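An afternoon with kitchen robots in Nedutdale

I have wanted to write this since February, but my mother came to stay and then the washing machine broke, so please forgive me if some details are already mixed in my head. I took notes on the train home, and I am writing from them.

The company is called Rundgate. They have two floors in the old seed warehouse in Nedutdale, behind the bus depot, and once a year they open the doors to anybody who registers. My colleague Irena Czarnecka forwarded me the registration page with the single word "you?" and I filled it in the same minute. We were 24 visitors, divided into two groups. I was in the second one, which meant we first got coffee and had to wait while the others went up.

I expected to see robots in a hall, with a yellow line on the floor and a fence. There is such a hall, on the ground floor, and we went there at the end. But most of the visit was upstairs, in a room with blinds and big monitors, and most of what we saw there was simulation. I will admit that I was a little disappointed for the first ten minutes. I had taken a half day of vacation for this. Then the demonstration started and I forgot to be disappointed.

Our guide was Bożena Pawlak. She builds the virtual kitchens. It is her full-time job, and before that she drew real kitchens for a furniture store, so she knows how deep a counter should be and how far a person can reach over a sink. She told us that the first kitchens they used were wrong in small ways that only a cook would notice. The drawers opened into each other. The microwave hung so low that a tall pot could not stand under it. The software did not complain, of course. She complained, and then they hired her.

At present they have 90 kitchens. Some are tiny, with a single burner and a folding table. Others are what Bożena calls "magazine kitchens," and the demonstration was in one of these. It has red cabinets, a marble island with the sink in it, a black gas range, and a wooden floor with so many knots that I wanted to touch it. Somebody in my group asked why they spend effort on an espresso machine if the arm is not going to make espresso. The answer was that real counters are full of things, and a robot that has learned only on clean counters becomes very confused in an ordinary home. I thought about my own counter and agreed.

The control program has the name Stasiv. I asked what it means and I got three different answers from three people, so I will leave it there.

How the demonstration went: the operator, Munther Nassar, chose a kitchen from a list and placed the arm at the island. The task was to move a bowl from one place to another without losing what was inside. He pressed a key and the arm began. On the first attempt it took the bowl too close to the edge of the counter and the bowl went down to the floor. Some of us made the sound people make when a glass falls in a restaurant. He started it again. On the second attempt the arm stopped above the bowl and stayed there so long that he had to cancel. The third went well, slow but well, and we clapped, which felt strange, because we were clapping at a monitor.

What I liked is that he did not hide the bad attempts. He opened the list of the night before and showed us that the same task had been run 1843 times, each time with the objects moved a little, and that 617 of these had failed. He sorted the failures by type. The biggest group was named "rim," and that means the fingers close on the edge of the dish and push it away instead of holding it. He played several of them quickly, one after the other. I have done the same with a wet salad bowl, so I had some sympathy.

A man in the front row, a retired electrician I think, wanted to know what is the use of it, if the bowl weighs nothing and the floor is not a floor. Munther did not get offended. He said that in the computer the bowl does weigh something, they type in the weight, and the difficult part is that the typed weight is always a little bit false. So they change it on purpose from one run to the next, also the friction and the light, and they hope that the real bowl is somewhere in between. The electrician said "hm." He asked two more questions later, so I suppose it was a friendly "hm."

I asked a question too. I had prepared it in my head in correct English and then it came out in the wrong order. I wanted to know how long it takes to bring a new task from the simulation down to the arm in the hall. For an easy one, some weeks. For anything with a cloth or with water, they could not tell me, and Bożena made a face.

After that we went down. In the hall there was a counter, a real one, with a real arm bolted next to it, and it moved a bowl of dry pasta from left to right. It was much louder than I had imagined. On the monitors everything is silent, and here you could hear every joint. It did the task twice for our group and did not drop anything. Irena, who had stayed upstairs to talk with Munther, missed both of them and was annoyed with herself the whole way to the station.

Practical information, if you want to go next year: the bus from Gullham stops right in front, but the entrance is on the other side, by the loading ramp, and there is only a paper sign. Registration is free. They ask you not to film upstairs, but they send a link afterwards with material that you are allowed to use. There is an elevator. The coffee is better than it needs to be. Children are welcome in the hall, but I think the upstairs part would be long for them, it was more than an hour and there were not enough chairs.

I opened the link again yesterday evening, to check the color of the cabinets before I wrote it down, and then I stayed much too long going through the kitchens one by one. The magazine one is still my favorite, even if I would never choose red for myself.
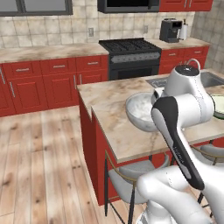
My husband would choose red. He has already asked me to register both of us for next year, and I have written to Bożena to find out when the list opens.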